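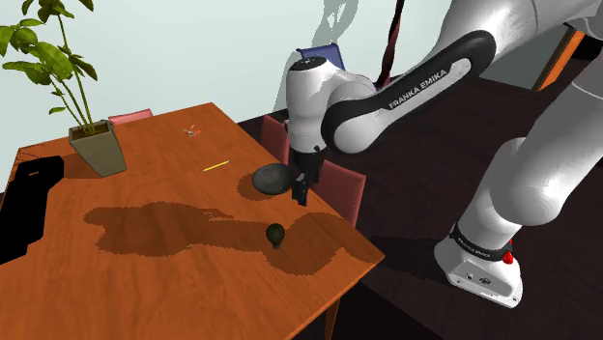

Simulated tabletop with the Franka Emika arm, gripper closed in near the rim of the dark plate.

Last updated: 14 October 2025
3 min read

Skonari Tabletop Kit: evaluation copy

README for the simulated part of the kit, as supplied by Getaditz. It covers what is in the download, how the episodes are laid out and what we found when loading them into our own training code. The hardware side of the kit (mounting plate, cabling, controller licence) is reviewed separately.

Contents

The download holds 685 episodes of a single arm with a two-finger gripper working over a wooden table. Of these, 508 are marked as training data and the rest are held back for testing. The split is fixed in splits.json. Do not reshuffle it if you want to compare results with the supplied baseline.

Objects are small household items: scissors, pencils, plates and so on. A potted plant and chairs may be present as background. They are not targets in any task.

Tasks

There are 3 task families: reach, pick and place. Each episode has one written instruction in English. Wording varies within a family, and a few instructions in the place family name an object by colour only. Those are listed in ambiguous.txt and can be skipped with the loader's strict option.

Layout

Each episode is a folder with the rendered views, joint positions, gripper opening and the instruction. Joint positions are in radians and gripper opening is in metres. Images and joint readings share one clock, sampled at 10 Hz. The last reading has no matching action, so drop it before training.

Loading

The Guzmán loader reads the folders directly. The Sotside converter also works but writes gripper opening as a fraction of full travel, and the scale has to be set by hand in its config file. Conversion needs more disk space than the manual states.

Known problems

Lighting is hard-edged, and the arm can throw a large dark shadow across the table. Dark objects inside the shadow are difficult to segment. Masks from the July release were wrong in these areas and should be deleted before updating.

Robot and furniture meshes are rendered only. Collisions use simpler shapes, so contact near a plate rim may not match the images.

Licence

Evaluation use only. Redistribution of the episodes, converted or not, needs written permission from Getaditz.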